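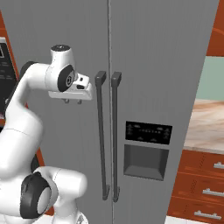 Plimwood: A Time-Series Store for People Who Wanted a Spreadsheet
Final report, second-year database systems project

1. Background

Our client was the Stalwood campus weather club, which keeps its rainfall and wind readings in a spreadsheet with 24 tabs. One tab is called "October real" and another "October real 2". We were asked to replace it with something that could answer a simple question, such as how much rain fell last week, without the laptop fan coming on.

The brief allowed any storage engine. We wrote our own, a decision we defended at some length in the proposal and would like not to be asked about again.

2. Design

Plimwood is an append-only store. Readings go into a write-ahead log, then into an in-memory table, and are flushed to sorted segment files once the table holds 500 rows. Each segment covers one sensor and a range of timestamps, and a small index file records which segment covers what. A range query reads the index, opens the segments it needs and merges the results.

We left out transactions, user accounts and deletes. The club assured us it never deletes anything, and the spreadsheet bears this out.

Compaction runs when a sensor has too many small segments. The first version of compaction was very thorough and removed the segments before writing the merged file. The second version does these in the other order.

3. Testing

We loaded 3,100 readings exported from the spreadsheet, after fixing the dates. The dates took longer than the storage engine. Some rows had the day first, some had the month first, and one column had quietly been turned into currency.

For comparison we put the same rows into Mollel, the document database used in our labs. Plimwood was faster on range queries over a single sensor and slower on everything else. Asking for the average across all sensors made it open every file it owned, one after another, like someone looking for their keys.

Crash recovery was tested by killing the process in the middle of a write. The log replayed correctly every time except when the last record was half written, in which case the store refused to start. We added a checksum and now discard the partial record – a behaviour we have described in the manual as "recovery".

4. What we would do differently

Write the date parser first. Agree on a time zone before anyone writes code, as 2 of our modules favoured local time and the rest used UTC, and daylight saving found the gap. We would also use block compression, which was planned for the final fortnight and then organised out of existence.

The club has the code and a short manual. At the time of writing it is also still using the spreadsheet.

Last updated: April 5, 2019

Related reports
Flonell: caching timetable queries
Indexing the library catalogue, part two
Mollel lab notes: replication and other disappointments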